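제목: Re: [생산기술] 모터·기판 키팅 공정 자동화 이후 작업 배분
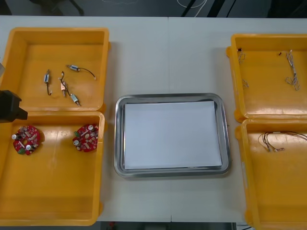

Winen 라인 쪽 답신에서는 공정 시간보다 작업자 배치표부터 확정해 달라고 했습니다. 키팅을 맡던 인원이 검사로 넘어가면 검사 교육 시간이 근무표에 잡혀야 하는데, 현재 표에는 그 칸이 없다는 지적입니다. 타당하다고 보고 아래에 수정안을 적습니다.

1. 트레이 구성
소형 모터, 원형 적색 기판, 전선 묶음을 노란 트레이에 나누어 담고 중앙에 스테인리스 트레이를 둡니다. 중앙 트레이 바닥에는 백지를 깝니다. 트레이 위치는 고정이며 작업자가 임의로 바꾸지 않습니다.

2. 사람이 계속 맡는 작업
전선 묶음은 형상이 일정하지 않아 당분간 수작업으로 분리합니다. 모터와 기판의 보충도 작업자 담당입니다. 보충 주기는 40분으로 잡았습니다.

3. 배치
교대당 키팅 인원 중 절반은 검사 공정으로 이동합니다. 검사 교육은 1인당 20시간이고 근무시간에 포함합니다. 야간조는 8월 이후 적용합니다.

4. 사이클 타임
Obura 셀 기준 세트당 78초, 기존 수작업은 약 54초였습니다. 셀이 더 느리므로 수작업 기준의 시간당 목표 수량을 그대로 쓰면 안 됩니다. 목표치 수정 전까지 개인별 실적 집계는 중지합니다.

정지 발생 시 재기동 권한을 조장에게만 둘지, 교육 이수자 전원에게 줄지는 미정입니다. 의견은 이 스레드에 남겨 주십시오.

> 이전 메일:
> Gimeter 쪽 도입안을 검토했습니다. 설비 사양은 이견 없습니다.
> 다만 다음 두 가지가 빠져 있습니다.
> - 정지 시 대응 인원과 그 시간의 실적 처리
> - 보충 작업의 자세 부담. 트레이를 테이블 안쪽까지
> 넣어야 하면 팔을 뻗는 동작이 반복됩니다.
> 기존 작업표준서는 개정 전까지 유효한 것으로 이해하겠습니다.

자세 부담 건은 테이블 높이를 조정한 뒤 다시 측정합니다. 작업표준서는 말씀하신 대로 개정 전까지 유효합니다.

관련 글
- Farkodmont 2라인 보충 주기 변경 건
- 전선 묶음 공급 형태 문의
- 검사 공정 교육 자료 초안
- 셀 정지 이력 기록 양식

목록 관리자에게 문의 | © Farkodmont 생산기술 메일링 리스트 | 맨 위로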